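Questions we get about coffee subscriptions, answered by people who have cancelled most of them. Last looked over in February.

## Is a subscription cheaper than buying bags in a shop?

Sometimes, for the first bag. Trunora's opening offer is a good price. The second bag isn't, and postage goes on top from the third. Work out the cost per 100 g before you sign up, including delivery.

## What does "roasted to order" mean?

Less than you'd hope. Ciltisent prints it on every box, yet two of ours carried the same roast date though we'd ordered them nine days apart. Look for a date on the bag. "Best before" doesn't count.

## Do the taste quizzes work?

We filled in the Todurum quiz twice with opposite answers and were offered the same house blend both times. Make of that what you like. If you know you like dark coffee, just pick a dark one.

## Should I keep beans in the freezer?

You can, if the bag is sealed and you don't keep taking it in and out. For a bag you'll finish in a fortnight we can't see the point. A cupboard away from the oven is fine.
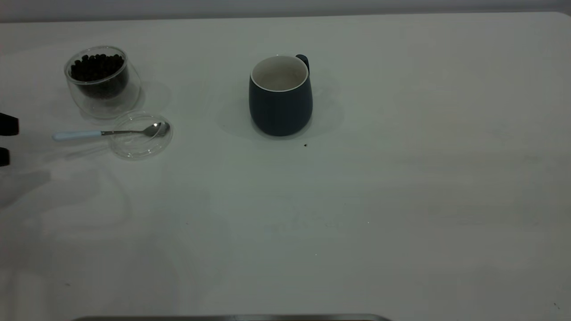 ## Are dark beans stronger?

They taste stronger. The caffeine depends far more on the type of bean and how much you put in, so be wary of any label with a strength number on it. Frimpong goes up to 12 on a scale it made up itself.

## How hard is it to cancel?

Trunora: two clicks, fair play. Todurum: an email, then another email. Ciltisent lets you "pause", and a pause runs out after 102 days, when they charge you again. Put it in your calendar.

## Do any of these firms pay you?

No. We buy our own bags, and there are no discount codes on this page.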